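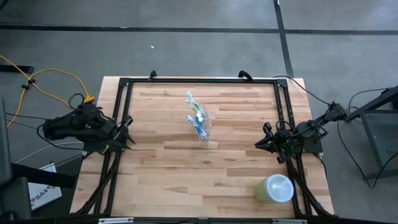
How do you keep toothbrushes for several people in one cup without the heads touching each other?

Use a wide cup and put the toothpaste tube in the middle, so the brushes lean on different sides of it.

Posted by samina_sethi, 15/02/2019
I ask because we are four in the house and the bathroom shelf is only 47 cm long. Two brushes are green and two are blue, this part works well. But in the evening the heads always fall together on one side. I would like to stay with a clear cup, I can see when it needs washing.

flindow86
I wrote the answer at the top and I still stand by it. The tube must be quite full, though. When it becomes flat it does not hold anything apart.

Khattak_B
I don't agree with flindow86. The tube gets toothpaste on the handles and then everything is sticky. Ours lies in a drawer. For brushes I bought the Clendetti holder with separate holes and I am satisfied.

flindow86
Sticky only if the cap is left open — I close it every time.

Khattak_B
You close it. Do your children close it?

skostska_mira
Separate holes are difficult to clean inside, I had one and threw it away in October. Two small cups are easier, one for each color. You can wash them together with the dishes.

samina_sethi
Thank you all. Two cups could be possible if I move the cotton pads to another place. Does anybody know if it is bad to put a lid over the brushes? My sister does it when she travels.

skostska_mira
For travel it is fine, at home I would leave them open so they can dry.

Khattak_B
Here I agree with Mira. No lid at home.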